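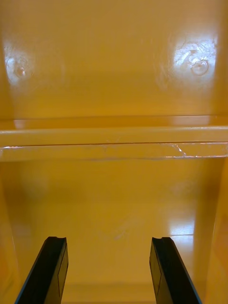 Smooth, shiny yellow plastic from the inside.

Cleaning and looking after plastic trays and tubs

Plastic trays end up all over the house. Seedlings stand in them, screws get sorted in them, wet boots drip into them and half the freezer is stacked in them. They last for years if they are washed properly and kept out of strong sun. The notes below cover the jobs we get asked about most.

Everyday washing

Use warm water, a squirt of washing-up liquid and a soft cloth. Do the rim first and the floor of the tray last, so the grit doesn't get dragged round the sides. Rinse with clean water and stand the tray on its edge to drain. Drying with a tea towel leaves fluff, particularly on bright colours. An old cotton pillowcase works better.

Don't use scouring powder or the green side of a sponge on a glossy finish. The fine scratches hold dirt and the tray will look grubby from then on.

Grease and sticky labels

For cooking oil, wipe out as much as you can with kitchen paper before any water goes in. Then leave hot soapy water in the tray for 18 minutes or so and wash as usual. Very hot water can warp thin plastic, so let the kettle stand a while first.

Labels come off with a hairdryer on low and a fingernail. Rub the leftover glue with a little cooking oil, leave it, and wash it off. Tincuța Chiriac wrote in to say that peanut butter does the same job. It does, but it is a mess to clean up.

Marker pen

Permanent marker on plastic usually shifts with surgical spirit on cotton wool. Dab it and turn the cotton wool often, or the ink spreads. Try a hidden corner first, as some plastics go cloudy. Old ink that has been in the sun may leave a shadow whatever you do.

If you want the writing to stay, wipe the spot with spirit before you write and let the ink dry overnight. Write on the rim, where it can be read when the trays are side by side.

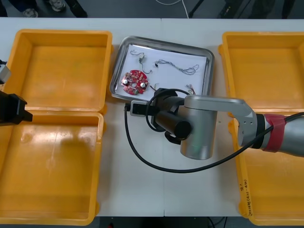 Yellow trays on a white tabletop. Marker pen on the rim can be read without moving anything.

Scuffs

Light scuffs can be rubbed down with a paste of bicarbonate of soda and water on a damp cloth. Rub gently in small circles, rinse, and look at it dry before you go again. Deep scratches won't come out. In a workshop tray they don't matter. In a tray used for food they do, and it is better moved to the shed.

Smells

Onion, paraffin and old fish bait are the worst. Fill the tray with cold water and two tablespoons of bicarbonate, leave it overnight, then put it outside for an afternoon. Kirsten Gauthier uses crumpled newspaper in lidded tubs and changes it every 2 days. This works well over winter, when nothing dries outside.

Storing

Stack only trays of the same size. Mixed sizes jam together and the rims split when you pull them apart. If two are stuck, pour cold water into the inner one and stand the outer one in warm water for a few minutes, then twist gently.

Eight in a stack is plenty for thin trays. Keep them away from the boiler, and off a windowsill that gets the afternoon sun. Plastic that has gone chalky or brittle will crack the next time it is lifted full, so throw it out.

From readers

Johannes Mahlangu lines his tool trays with offcuts of rubber matting to stop the sockets sliding about. Cut the matting slightly small or it will curl at the corners.

Anežka Charvát asks whether trays can go in the dishwasher. Look underneath for the symbol. If there isn't one, wash by hand.

Next month: descaling kettles and shower heads.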